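How to Empty the Junk Bin in One Evening

By Halima Kinyua
April

Every household has a place where objects go to avoid being dealt with. In ours it was a drawer, then two drawers, then a bag hanging off the door of the second drawer's cabinet. If you're reading this, you have the bag too.

What you need: one big open bin, a timer, a marker, and a snack for later.

1. Tip everything onto the floor. All of it. Yes, the batteries.

2. Set the timer for 6 minutes and pull out obvious trash. Dried-up pens count. So does the key to the apartment you left before the kids were born.

3. Put whatever survives into the bin. Metal is good because you can bang it around and it already looks terrible. Wipe it out first.

4. Work in small batches. Five things at a time is plenty, and a mixed batch keeps you awake. Take the soft stuff out first, since it hides everything under it.
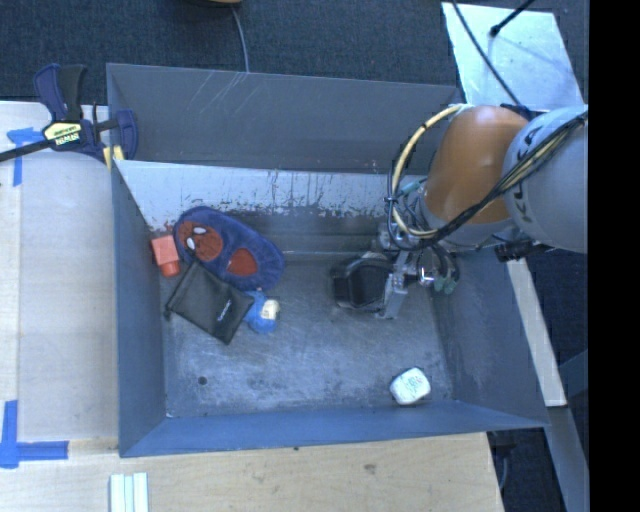

The Mollel Household Letter, No. 61

A fuzzy navy plush with red patches is the easy call in a batch like this: toy basket, go. The flat black pouch under it gets opened before anyone decides anything. Then come the small fry, the orange-red one, the blue one and the white one over in the corner, and each gets ten seconds. If you can't say what it does by then, it goes in a jar marked "June." In June, you throw out the jar.

5. Repeat until the bag is empty. Take the bag down too, or it will fill itself.

Comments

Jabari Sang: My jar is marked 'June' from three Junes ago. Advice?

Gisela Pereyra: Did this with my son. He kept everything and I lost a good pen.

Hamisi Mbwambo: What about loose screws?

Related
Folding a Fitted Sheet, More or Less
Where the Lids Go
Labeling Cables You Will Never Use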